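Home | Kitchen | Workshop | Laundry | Working Life | Search

Bench tips for people who now work alongside the automatics
Working Life
108 shares | 9 comments

Readers of this page usually want to know about drill bits or the smell in the dishwasher. Lately, though, the post has been full of people whose workplace has "gone automated", and who would like some advice that doesn't come with a slide show. I spent years on the packing benches at Pirley before the first arm was bolted down, and I am still there, so I suppose I qualify.

The job has changed less than the posters in the corridor promised. I used to put small things into boxes. Now I spend part of the week putting small things where I'm told with a pair of grippers, so that a machine can learn how, and the rest of it fetching the machine things it has dropped. The pay is the same. The chair is better.

Sort out your bench first

A plain white board on top of the table is worth more than any gadget. Small dark parts show up on it, and so does the crumb from your flapjack, which you will then remove before Maite Casado from the day shift sees it. Wipe it with a barely damp cloth and a drop of washing-up liquid. Scuffs that won't shift can stay. I once went at ours with a scouring pad and made a shiny patch that annoyed everyone until January.

Keep tea on a separate table. I don't care how careful you are.

Holding the grippers

If you've been handed a pair of hand-held grippers, your first instinct will be to strangle them. Let the handle sit in your palm with the thumb on top and the other fingers curled under, as you would hold a watering can you were fond of. Keep your elbows down. Shoulders creep up towards the ears by mid-morning, and you'll feel it when you reach for the seat belt going home.

Close the jaws slowly on small parts. A cube with a lead coming out of it is a good thing to practise on: pinch the body and leave the lead alone. Have the second gripper open and ready on the other side, pointing inwards, so you aren't swinging it across the board every time you want it.

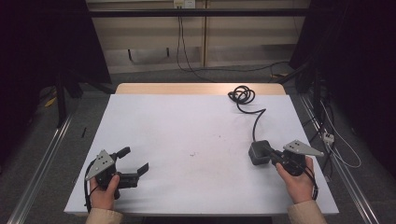
Cables, which are the real enemy

You will have been told that automation is about software. It is about cables. There are cables on the tools, cables on the parts and cables on the floor, and every one of them would like to meet your ankle.

For leads on the bench, push the slack to the far side in a loose coil. Don't wind it tight round your fingers to make it neat, as it will spring back with opinions. For leads on your own tools, let them fall past the wrist towards you and check them before you stand up. Bilal Sfeir stood up without checking on his first Monday and took a Najjar label printer with him. It still prints, at a slant.

On carpet, flat cable covers beat tape. Tape comes up in a week and brings a good deal of fluff with it. If you must use tape, pull it off low and slowly, almost parallel to the floor.

Sleeves and pockets

Long sleeves are fine if the cuffs are snug. Loose ones drag across the board and rearrange your work. A hair bobble over the cuff does the trick and costs next to nothing. Empty your top pocket too. I have lost 2 pens to the same gap under the same table, and one of them was a present.

Doing the same thing 119 times

That was my tally for one shift, and I only know because the screen told me. Our supervisor called it "rich variety". To stay sane:

- Swap sides with a colleague halfway through, if your bench allows it.
- Look at something far away every so often. A wall will do.
- When one goes wrong, say so and do it again. A fumble passed off as a good one will come back to you later with an arm attached.
- Agree on the radio before you start.

Will it take my job?

I get this letter most weeks. At Pirley it has taken the bit of my job I complained about, and given me a new bit to complain about. Two of the night shift went over to Gekden, where I hear they are putting in the same arms, so they'll feel at home. What I would say is ask early who gets trained on the new kit, and put your name down before the people who like meetings do. Ask what happens to your breaks as well. Machines don't need one, and managers who have been looking at machines all day can forget that you do.

Next time: getting label glue off a Grostby tray without taking the paint with it.

Print this page | Send to a friend | 9 comments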